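Print this article
E-mail this article

Budget for the Fingers, Then the Gripper

Every spring the same request crosses my desk: a shop wants hand-held grippers to record manual work, and the budget sheet has one line on it. The line is the purchase price. Wear parts, cables, mounting plates and table time are left for later, and later is when the money has been spent.
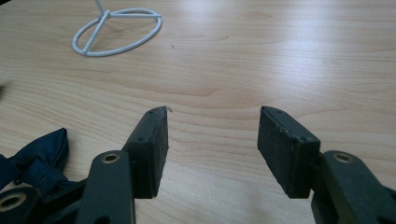
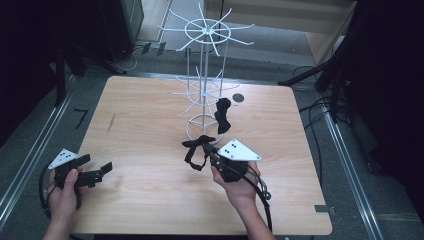 Take the quotes we compared in February. The Plesura unit lists at 2000 dollars a pair. The Imis unit lists at 663 each, which looks like a saving until the pads are priced. Imis sells finger pads only as a full jaw assembly, at 300 a set. Plesura sells the pad alone. A planner who expects several pad changes a year will pay more than 700 dollars over the list price to own the cheaper tool.

Pads wear. Rubber that handles wire, fabric and hard plastic all day gets scuffed, and scuffed rubber holds thin straps badly. I would put pads on the same schedule as gloves and blades and stop treating them as repairs.

The second omission is the workpiece. Urio, whose planning sheet is otherwise good, has no row for the racks, stands and small goods that operators practice on. Light items hung on thin hooks get bent and lost, and they should be bought in quantity from one batch, or the recordings will not match each other.

Zesau offers a lease that covers wear parts. I have read the terms and they are dull and fair. Shops with no spare parts shelf should ask for it before signing a purchase order.

Print this article
E-mail this article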